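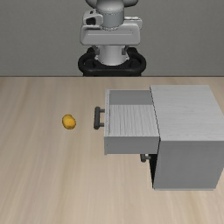
Do you need a simulator before you build a robot arm at home?

Most people building one arm for one job can manage without. I use one in the evenings as I live in a terrace and the real arm is loud.

Right, thread on the arm, as a few of you asked and I have a cup of tea going.

The job: open a drawer, put a small thing in it, shut the drawer. That is the whole ambition. My nephew's toy kitchen does it with a spring.

The project is called Broltinach, after a misreading of my own handwriting on the first parts bag. The arm is called Jin. The shared workshop where it lives during the week is Pulmont, which is two railway arches and a kettle.

Simulator side first. Table, cabinet with a drawer that pulls out, arm behind the table, one lumpy yellow thing that I call the lemon. It may be a lemon. The model came in a folder named fruit_misc and I have never looked further into it.

The drawer starts out open in this setup. I gave up on the opening part for November and am treating it as a separate hobby.

So: lemon on one side, drawer on the other, gripper in the air with nothing in it. Press run, go and do the washing up, come back and read the log.

Last batch was 600 runs. 178 ended with the lemon in the drawer. The rest ended with the lemon in a wide selection of other places, including once, according to the log, under the table by a distance that would put it in next door's garden.

The main culprit is the drawer handle. It sticks out exactly where a sensible path wants to go. Jin comes across low, clips the handle, and the drawer shuts a bit. Then it lets go over where the drawer used to be.

Fix one was to lift higher before moving across. Worked, but the lemon now drops from a height and bounces out. I had set the bounce to something like a squash ball.

Fix two was to change the bounce. I am not proud of how long fix two took to occur to me.

Someone asked why not train the whole thing end to end. I have one graphics card and it's also the household's heating. Waypoints and a bit of nudging will do for now.

Real arm, for those who skipped ahead. The gripper at Pulmont is my own: two printed fingers, a servo, and rubber cut from a bicycle inner tube. Don't go expecting it to match the simulated one. The simulated one has never had to be glued.

Real cabinet: a bedside unit from the charity shop, with a drawer that sticks on the left. I rubbed a candle along the runners. It now sticks on the right.

The servo driver is a Prostier board and I've had no trouble with it apart from the trouble I caused. If you wire one, label both ends of the cable before you push it through the arm. Both ends. I labelled one.

First full attempt on the bench was Wednesday evening. The arm reached over, took hold of an actual lemon, carried it across beautifully and let go 54 mm short of the drawer. It rolled under the pillar drill and I left it there to think about itself.

The 54 mm was mine. I'd measured the table from the edge and the simulator measures from the middle of the base. Worth writing on the wall in large letters, which I have now done, in the bit of wall we're allowed to write on.

Also: friction. In software the lemon stays where it's put. On a bench that slopes towards the door, a lemon has plans. I've cut a ring of cork for it to sit in and added the same ring to the list for the simulator, below eleven other things on that list.

To the person asking what it has cost: I stopped adding up at 800 quid. That includes the motors, the power supply, two sets of bearings in the wrong size and a nice box to keep the wrong bearings in.

To the person asking if it's safe: it's slow, it has a big red button, and the button is within reach of where I stand — I moved it there after the afternoon when it wasn't.

Next up is randomising where the lemon starts, so Jin doesn't just learn one patch of table. Then nudging the cabinet back and forth a bit for the same reason. Then, possibly, the drawer closed at the start, if I'm feeling strong.

Files go up once I've renamed them. At present there are four called final and the one that works is called test_old2.

Tea's cold. Overnight batch is running with the new lift height, will post the number in the morning whatever it is.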